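How do I get nicotine pouch sellers to stop mailing my son?

My son is 16. In March he filled in a form for a music contest at a booth in Hjaltested, and he gave our home address and his phone number. Now he receives cards and text messages from a company called Vesora that sells nicotine pouches. The cards have cartoon fruits on them and a discount code. I have written to their customer service and they answered that all persons on their list have confirmed that they are adults. My son says he did not tick any such box, and I believe him, but I have no copy of the form.

I have two questions. Is it permitted to send this advertising to a minor when the company did not know the age? And is it useful to talk with the school? I heard from another mother that her daughter got the same card. I am not sure if I should make noise about it or only throw the cards away.
Jui-lin Man

Block the number and put the cards in the trash. They send this stuff to everybody. Mine came addressed to my dog.
Oddur Bergmann

I worked some years with youth prevention in a health office, so I will try to answer in order. I am not a lawyer, and the rules are different from state to state, so please check what I write with your own health department.

For the first question: in most places the seller has the duty to check the age before a sale. For advertising it is less clear, and companies know this well. But when you have told them in writing that the person is 16, they cannot say any longer that they did not know. Write to them again, short and without anger. Give his name, his date of birth and the address, ask them to delete everything, and ask from which source they got the data. Keep a copy. If they have a postal address, send it by certified mail also. 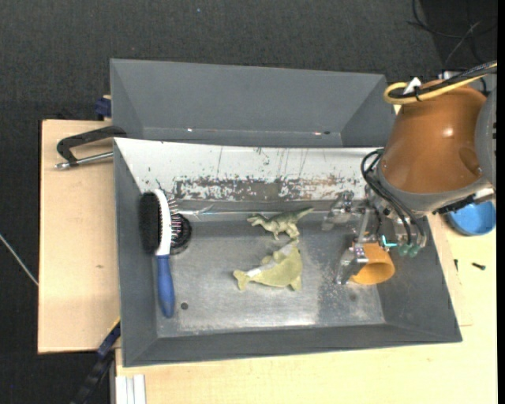

Brush and yellow-orange cup in the front bin

Do not throw the cards away. Put them in an envelope and write on each one the day when it arrived. For the text messages, take screenshots where the sender and the date can be seen. If you reply STOP to the messages, make the screenshots first. In our office we once had 142 complaints about one brand, Grumar, and only 3 had the original card with them. Those three were the ones we could use.

For the second question, yes, I would talk with the school, but with the nurse or the counselor and not in a big meeting. It helps them to know which brand is around. I would ask them not to show the cards in class. We had a poster campaign with very scary drawings of pouches, and the students mostly collected the posters.

You can also ask the organizer of the contest who paid for the booth. Sometimes the sponsor gets the whole list of names, and the organizer has not thought about it at all.
Ans Cuypers

I agree with Ans about the copies. One small addition: look at the discount code. On our card from Ellari the code ended in 326 and my nephew's ended in 811, and when I called, the woman on the phone could tell from the code which event the address came from. She was quite friendly. They removed us from the mail list the same week, but the text messages continued until I wrote a second time, so it seems to be two different lists.

And talk with your son before you call anybody. Mine was embarrassed and would have preferred to hear it from me first.
Lærke Lund

Contact | Community rules | © April 2025 | Back to top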